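Plavano Hilfe > Wahrnehmung und Tracking > Ditex

Ditex verliert die Pose der Handgreifer über leerer Tischfläche

Gestellt von kabelbinder, Status: offen, Schlagwörter: Ditex, Tracking, Handgreifer, Zeitstempel

Hallo zusammen,

wir nehmen Demonstrationen mit zwei Handgreifern auf, an jedem sitzt eine Kamera, dazu kommt eine Kopfkamera. Also 3 Videoströme, alle mit 24 Bildern pro Sekunde, und je Greifer eine IMU mit 200 Hz. Aufgezeichnet wird mit dem Ukwood-Rekorder, die Posen der Greifer rechnet danach Ditex im visuell-inertialen Modus aus. Aus den Trajektorien sollen am Ende Trainingsdaten für Plavano werden. Die Aufgabe ist einfach, ein rosa Teil soll in eine gelbe Seifenschale. Eine zweite, durchsichtige Schale steht als Ablenker dabei.

Solange eine Greiferkamera die gelbe Schale oder etwas Hintergrund sieht, ist die Pose brauchbar. Sobald der Greifer tief über die freie Tischfläche fährt, bricht die Zahl der verfolgten Punkte ein. Eingestellt sind maximal 400 Merkmale, im Log stehen dann noch einstellige Werte. Ditex rechnet eine Weile nur mit der IMU weiter, die Pose läuft weg, und wenn wieder Objekte ins Bild kommen, springt sie zurück. Der Sprung landet als Bewegung in der Trajektorie, und Plavano lernt ihn mit.
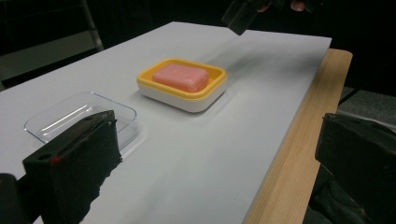
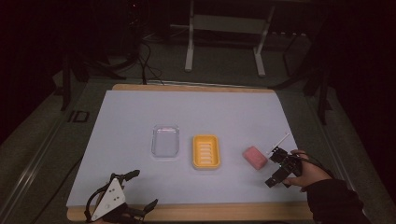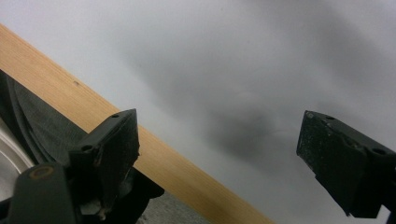 Erstes und drittes Bild: Greiferkamera. Zweites Bild: Kopfkamera.

In Situationen wie im dritten Bild bleiben außer der hellen Fläche und der Holzkante fast nur noch die eigenen Greiferfinger übrig. Ich vermute inzwischen, dass Ditex auf den Fingern Punkte findet und sie für feststehende Umgebung hält. Auf den Fingerflächen gibt es Flecken und Schraublöcher, also ordentlichen Kontrast.

Probiert habe ich:
- Schwelle für die Merkmalsuche gesenkt. Mehr Punkte, aber die liegen im Bildrauschen und halten nur wenige Bilder.
- Maximale Zahl der Merkmale erhöht. Keine Änderung.
- Gewicht der IMU erhöht. Der Sprung wird kleiner, dafür driftet die Pose auch dort, wo sie vorher gut war.

Gibt es eine Einstellung, mit der Ditex die Finger ignoriert? Und kann man die Sprünge nachträglich sauber entfernen, ohne die Aufnahmen zu wiederholen?

pixelschubser
antwortete im Oktober

Leg doch einfach eine gemusterte Tischdecke hin, dann hat die Kamera genug zu sehen. Haben wir auch so gemacht und seitdem ist Ruhe.

kabelbinder
Kommentar dazu

Geht bei uns leider nicht. Der Tisch soll so bleiben, sonst passen die neuen Aufnahmen nicht zu den alten.

restfehler
antwortete im Oktober
Als hilfreich markiert

Deine Vermutung mit den Fingern halte ich für richtig, das hatten wir auch. Es sind zwei getrennte Probleme, ich würde sie in dieser Reihenfolge angehen.

1. Maske für den Greifer

Ditex nimmt pro Kamera ein Maskenbild entgegen, Eintrag feature_mask in der Kamerakonfiguration. Schwarz heißt: dort keine Merkmale suchen. Die Maske muss genau die Auflösung des entzerrten Bildes haben. Bei falscher Größe wird sie ohne Meldung ignoriert, damit habe ich einen halben Tag verloren.

Eine feste Maske reicht nur, wenn sich die Finger im Bild nicht bewegen. Eure öffnen und schließen sich vermutlich, also entweder die ganze Fläche abdecken, die sie überstreichen können, oder mehrere Masken über die Öffnungsweite umschalten. Wir nehmen die große Maske. Man verliert damit Bildfläche am Rand, aber die falschen Punkte sind weg. Vergiss das Greifergehäuse in der unteren Ecke nicht.

Der zweite Greifer ist auch ein Kandidat. Im ersten Bild ist er oben mit im Blickfeld, und wenn er geführt wird, sind Punkte auf ihm genauso falsch. Mit einer festen Maske kommst du da nicht weiter. Den robusten Kern im Optimierer einschalten (robust_loss: cauchy), das hat bei uns gereicht, solange der andere Greifer nicht das halbe Bild füllt.

2. Linien dazunehmen

Punkte auf einer gleichmäßigen Fläche wirst du nicht bekommen, da hilft keine Schwelle. Die Holzkante ist aber ein brauchbares Merkmal. Mit use_lines: true verfolgt Ditex auch Geraden. Eine einzelne Kante legt die Bewegung quer zu ihr fest, längs dazu bleibt die Pose frei. Es wird also besser, aber nicht gut. Rechenzeit steigt spürbar, für nachträgliche Auswertung ist das egal.

Zu den alten Aufnahmen: Nicht glätten! Ein Tiefpass verteilt den Sprung nur auf mehr Bilder, und dann findest du ihn nicht mehr. Lass Ditex mit --smoother zweimal laufen, vorwärts und rückwärts. Wo beide Läufe weit auseinanderliegen, war die visuelle Stützung weg. Diese Abschnitte würde ich ausschneiden, bevor Plavano sie sieht.

nullpunkt_ost
antwortete im Oktober

Ergänzung zur vorigen Antwort: Prüf vorher den Zeitversatz zwischen Kamera und IMU. Der Ukwood-Rekorder stempelt die Bilder je nach Version beim Eintreffen und nicht bei der Belichtung. Solange viele Punkte da sind, gleicht Ditex das halbwegs aus, ohne Punkte wird daraus Drift. Schnelle Drehung über einem gut strukturierten Bereich aufnehmen, Drehraten aus Bild und IMU übereinanderlegen, Versatz ablesen und unter time_offset eintragen. Für jeden Greifer einzeln.

kabelbinder
Kommentar dazu

Der Versatz war links und rechts verschieden, das hatte ich nicht auf dem Schirm. Mit Maske und korrigiertem time_offset sind die Sprünge deutlich kleiner. Linien teste ich noch, Frage bleibt so lange offen.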